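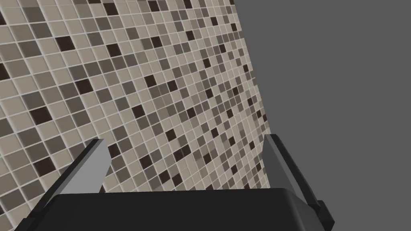
Gripper stops responding after an e-stop in sim, arm carries on without it

I'm running the Prokport arm in simulation, and after an emergency stop it comes back in a mood. The arm resets and drives to its next pose like nothing happened. The gripper does not. Both fingers are open with nothing between them, the mosaic wall is right there behind, and every close command gets a cheerful "accepted" and no motion. Log shows fault 417 once, then silence. I've restarted the controller 7 times, which I realize is a hobby and not a method. I'd like this fixed before anyone lets me near the real arm.
Posted 4th December by Skamelska

3 replies

Khondokar
The e-stop latches the arm and the gripper separately. Your reset clears the arm only. Send the gripper its own fault clear, wait for it to report idle, then re-enable it. Also block arm motion until both say ready. On hardware, an arm that moves while its gripper is faulted can drop a part on your foot, and "accepted" only means the message arrived.

Kida
did you try reinstalling

Prokport_user_679
Same fault for me, but mine was a timeout set to 100 ms. Gripper never had time to wake up. Raised it and the fault went away. Might be a different problem wearing the same number, the manual hands out 417 pretty freely.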